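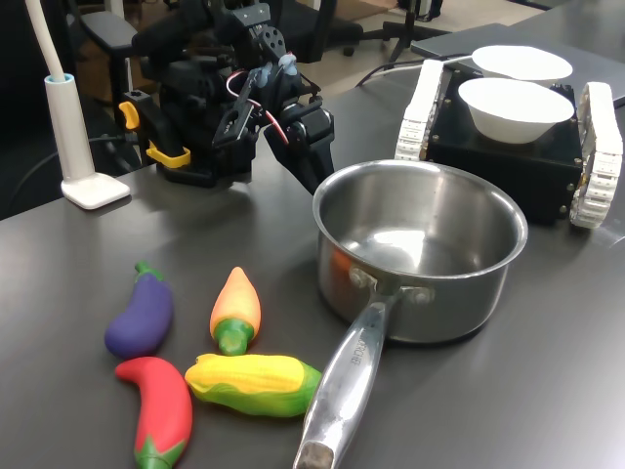
Perkel Play Vegetables and Saucepan Set

A bagful of play vegetables and a proper metal saucepan to put them in. That's the whole set, and it's the one we reach for first whenever there's a small cook in the house.

We've stocked play food for years, and most of it goes the same way. It looks lovely in the box, gets a big first afternoon, and then ends up under the couch. The Perkel set is the one that keeps coming back out. I think the pan has a lot to do with it. Kids know a real pan when they see one, and this one is stainless steel with a rolled rim, straight sides and a long handle riveted on. It clangs. It shines. You can see your face in the bottom of it (a bit wobbly, which is half the fun).

The vegetables

They're plastic, they're bright, and they're easy to tell apart from across the room. My favourite by a mile is the eggplant - deep purple, green cap, and a nice curve to it so it sits in the crook of a small arm. It's also the one that gets fed to the dog, the teddies and any visiting grandparent.

The colour goes right through the plastic, so a scratch doesn't show up as a white line. They wash in warm soapy water and dry off on a tea towel. Please keep them off the stove and out of the oven!

The saucepan

Because it's full-sized cookware and not a toy tin, it has some weight to it. Three-year-olds tend to carry it in both hands, and older kids get the hang of the handle quickly. "CHEF" is part of the lettering along the top of the handle, and a child who's learning letters will trace it with a finger over and over.

If you already have a pan you're happy to hand over, the vegetables are sold on their own too. I'd still go for the set. It's nice for a child to have a pan that belongs to them, and it saves yours from the sandpit.

What to play

Soup is the obvious one, and it needs nothing else. Vegetables in, stir with whatever is handy, ladle out to anyone who'll sit still.

Market stall works well with more than one child. Line the vegetables up along a low table, put the pan at the end as the shopping basket, and let them haggle. Expect the prices to be wild. The eggplant has gone for 4000 dollars at our place, and I was told that was with the discount.

For quieter afternoons, try a memory game. Have a good look at what's in the pan, cover it with a cloth, take one thing out, and guess what's missing. Grown-ups lose at this more than you'd think.

Goes well with

Montes nesting bowls, for serving up. They're light and they don't mind being dropped on tile.

The Mison play apron, which ties at the side so kids can manage it by themselves.

The Muvumura cotton drawstring bag. It holds the vegetables with room to spare, though the pan handle does stick out the top.

Details

Vegetables: moulded plastic, solid colour
Saucepan: stainless steel, riveted handle
Cleaning: hand wash everything; the pan can go in the dishwasher, the vegetables can't
Age: three and up
Packaging: plain cardboard box, recyclable, with a paper insert
Spare vegetables: sold singly, ask for the one you need

Orders and delivery

We pack orders every morning, and anything in before noon usually goes out the same day. Delivery is free over 80 dollars. Childcare centres and playgroups can order in cartons of 40, vegetables only, and we're happy to leave out the individual boxes if you'd like less cardboard to deal with.

The next batch of saucepans lands in June. If the set shows as out of stock before then, leave your email on the waiting list and we'll send you a note when they're on the shelf. Vegetables are in stock now in all colours.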